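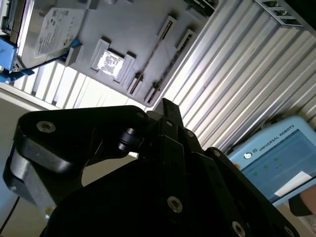
Automated disassembly begins with the order of work, and the order is fixed before any motion is programmed. In the Zosholm shared workshop build, the task is to take selected parts out of a desktop computer and place them in a fixture from which they can be picked up again. Students should first become familiar with the tool. The gripper links are joined by pivots and held with socket-head and other screws, and the width of those links, more than the width of the fingertips, decides how close the tool may come to a hard drive or a memory slot. The teach pendant is kept within reach of the operator whenever the arm is powered.

Home | Courses | Handouts | Workshop Access | Contact

Filed under: Robotics and Automation / Shared Workshop Builds

HANDOUT 4
Removing Parts from a Desktop Computer with a Robot Arm
Zosholm Community Workshop, Evening Course in Applied Automation
Issued 20 January 2025

1. Scope

This handout covers the cell layout, the approach to the motherboard and the use of the parts fixture. It does not cover electrical safety, which was treated in Handout 3 and remains in force. The computer must be disconnected from the mains before it enters the cell. Attendance at the safety session is required for all persons entering the work area.

2. Approach to the board

All positions on the motherboard are taught in a frame attached to the computer case. If the case is moved, the frame is taught again at three points and the stored positions remain usable. The Stanier method, used throughout this course, calls for a straight vertical approach over the part, a pause, and a slow final descent.

The processor requires particular care. The load plate must be fully open before the tool comes down, and the socket contacts must never be touched by the fingers. Bent contacts cannot be repaired with workshop equipment.

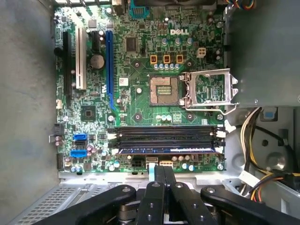 Figure 2. Open CPU socket with the retention bracket raised; memory slots toward the gripper.

Memory modules are released at both latches before they are gripped. A module that does not lift under light force is to be left in place and the program stopped. Increasing the grip force is not an accepted remedy. Students using the Iwasaki worksheet should record the force setting for each attempt, including attempts that were abandoned.

3. The parts fixture

Each part has one place in the fixture and one orientation. The drive stands upright in its caddy, the processor lies in a square recess, and the expansion card is held on edge. The fixture was drawn in the Hilent project files and may be printed at home by students who have a suitable printer. Allow some nine hours for a full print at the standard setting.

Clearance in the recesses is a matter of trial. A tight recess holds the part well but leaves little tolerance for placement error. Students are advised to print the processor recess alone as a test piece and to adjust the drawing before committing to the complete fixture.

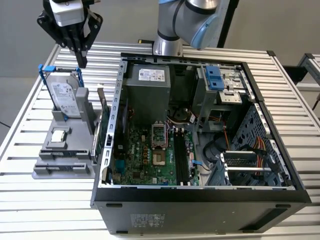 One student from the April group wrote that teaching the fixture positions first, and the computer positions second, had saved an entire evening, as every failed pick could then be traced to the computer side. The course has adopted this order. Written remarks of this kind are welcome and may be left in the course folder.

4. Work to be completed before the next session

Prepare a written sequence for one part of your choice, with no more than eight taught positions. State for each position whether the gripper is open or closed and at what speed it is reached. Mark the positions at which the program may be stopped safely.

Sequences are to be submitted on the standard sheet. Cell time will be assigned only to students whose sheet has been checked and signed.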